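Wevum Desk Bottle, teal, with ribbed nozzle cap

Stock line: Household and desk
Listing written by Rafail Vlachopoulos
Last revised 12 June 1999

We stock a lot of bottles with caps that promise more than a cap can do. This one we kept on, with reservations, and they are set out further down the page. 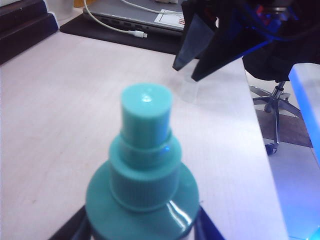
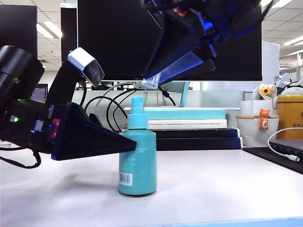 The teal cap close up (first), and the bottle upright on a white desk (second).

What you get

One plastic bottle with a screw-on cap, sold empty. The cap comes in three steps, each narrower than the last: a wide collar that flares at the bottom, a ring with fine upright grooves, and a slim nozzle with a flat top. The grooves are the part you hold when you undo it. Wevum calls this a "comfort grip" in its leaflet. It is a ribbed ring, and ribbed rings have been on bottles for as long as I have been buying them.

The plastic on the cap is glossy. Under a bright desk light it will show a shine along the shoulder of the collar, and it will also show finger marks. If you want something that looks clean without being wiped, buy the matt one from Tundus and put up with the duller colour.

Is it really for desks?

The maker says so. I would say it is a bottle, and that a desk is one of the places you can put it. It is narrow enough to stand in front of a stack of books without getting in the way, and it doesn't look silly next to a monitor and a laptop. That is as far as I would go. The leaflet also claims it "brings order to the working day", and I have no idea how anyone would check that.

People mostly buy it for screen cleaner or plain water for plants. Both are fine. Please do not keep anything in it that you would not want mistaken for something else, and write on it what is inside. A paper label and a strip of clear tape will do. The barcode label is low down on the body, so there is room above it.

Things the leaflet leaves out

The nozzle is small and will clog if you fill the bottle with anything thick. Soap thinned with water goes through. Neat washing-up liquid takes patience — more than I have.

The cap can be overtightened. Turn it until it stops and leave it there. We have had 4 returned with a split collar, and every one had been forced. Wevum replaced two and argued about the others.

It stands well on a flat, hard top. On a soft mat, full, it leans a little if you knock it. Keep it back from the edge of the desk and away from cables and sockets, as you would any bottle with liquid in it.

Do not put the cap in a dishwasher. The leaflet says "easy care", which I took to mean that you could. Mine went a poor shape after one wash and has not sealed since.

Compared with the others

The Jõgi bottle costs less and has a plain smooth cap, which is hard to turn with wet hands. The Rondent has a proper trigger, and if you are spraying more than a desk you should have that one and forget this page. The Wevum sits between them and is priced nearer the Rondent than it ought to be. I have told them so.

Figures

Capacity: 770 ml to the brim, according to the maker. Filled to a sensible level, so that the cap doesn't push liquid out when you screw it on, I get rather less.
Weight empty: around 60 grams with the cap on.
Packed in boxes of 8. Single bottles are also sold.
Spare caps: yes, teal only.

Ordering and returns

Orders go out from the counter or by post. Caps and bottles can be sent back unused, but not once they have had anything in them apart from water. If yours arrives with a cracked collar, keep the bottle and send us the cap alone. It saves you postage and we only need to see the break.

The next delivery from Wevum is due in February. They were late with the last one, so please don't plan around it. If stock runs out before then we will take names, and we will not take money until the boxes are on the shelf.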